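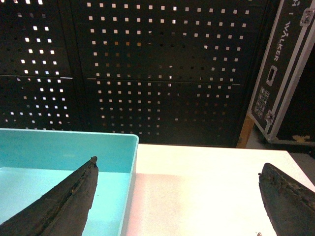 How to Set Up a Sorting Tray on a Work Table

Small things pile up on a table faster than large ones. Screws, clips, pens, game pieces and loose change all end up in the same heap. A shallow plastic tray gives you one place to put them while you sort. Setting one up takes 15 minutes.

What you need

One open, shallow tray with smooth walls
A clear table
A damp cloth and a dry cloth
A few small bags or jars for the sorted items

Step 1. Clear the table

Take everything off, including the things you plan to put back. Wipe the top with the damp cloth and then the dry one. A pale tabletop makes small dark parts easier to find. If yours is dark, lay a sheet of plain paper over the part where you will be working.

Step 2. Choose the tray

A low wall lets you reach in from the side without bending your wrist. Deep boxes hold more, but you end up digging through them. Look for a rolled rim, as it is easier to grip when you carry the tray to a shelf. A bright color such as aqua or turquoise shows up well against a white table. The tray I use most came from a discount store in Dandham and has lasted since March of last year.

Step 3. Place it

Put the tray on the side of your weaker hand and keep the rest of the table open. Right-handed people will want it on the left. Leave enough space next to it to spread out a handful of items.

Step 4. Sort in small batches

Tip one handful onto the table, never the whole pile. Pick out one type of item at a time and drop it in the tray. When that type is finished, empty the tray into a bag or jar, label it and start on the next. I went through 213 mixed screws this way in one evening.

Step 5. Empty and wash

Do not leave leftovers in the tray overnight. Anything you can't identify goes in a separate jar. Wash the tray with dish soap and warm water, and dry the corners well, especially if you sort metal parts.

If the tray slides while you work, put a piece of rubber shelf liner under it. Cut the liner a little smaller than the base so it doesn't catch your sleeve.

Written by Mpho Jacobs for Clutville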